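Stop Testing Grippers on Blocks

20/04/2022

Most gripper comparisons I read are done on a table. There is a tray of blocks, a few cups, maybe a soft toy, and the result is a pick rate. I ran tests like that for years and I no longer think they tell a buyer much. A gripper that picks up a block 50 times in a row may still be useless in a house, where half the work is opening something before you can reach what is inside.

Since December we have been comparing two grippers for household use, the Wesis and the Ukow. The Wesis is a plain parallel gripper with two stiff fingers. The Ukow has softer pads and a wider opening, and it costs $900 more. Both run on the same arm with the same Clegg controller, so the differences we see come mostly from the fingers.

On blocks the Ukow won easily. Then we moved to doors, and the order changed. A soft pad is good at holding an object that gives a little. It is poor at getting behind the rim of a closed door, where you need a thin, stiff edge and a known tip position. On the washer doors the Ukow slipped in 17 trials before we stopped and put the other one back on. Its pads folded each time the load came on sideways.

Round glass doors add a camera problem. Tinted glass is dark and shiny, and depth cameras handle both badly. The controller has to work from the rim, or from a model of the machine, and the last bit of travel is done nearly blind.
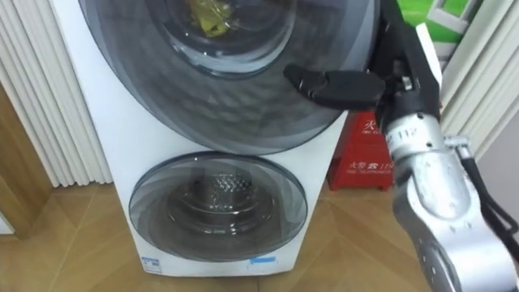 Kolavness wrote in after reading a draft of these notes that the fingers were getting blame that belonged to the controller. With a decent force limit and a slower approach, the reply went, a soft pad will seat itself against a rim, and a stiff finger will sooner or later chip one. The advice was to tune first and compare second.

I accept part of that. We ran the Clegg at its default settings for both grippers, and the defaults suit a stiff tool. We spent 6 hours on tuning afterward and the Ukow did improve. It still needed more room beside the door than a normal laundry corner gives you, and no setting fixes the width of a finger.

The chipping point is fair too. I would not leave a stiff gripper alone with a glass door until the force limits had been checked on that exact machine.

My view is that makers should publish door and drawer results next to their pick rates, with the controller settings listed. Buyers should ask for them. If the only numbers on offer come from blocks on a table, assume the rest has not been tested.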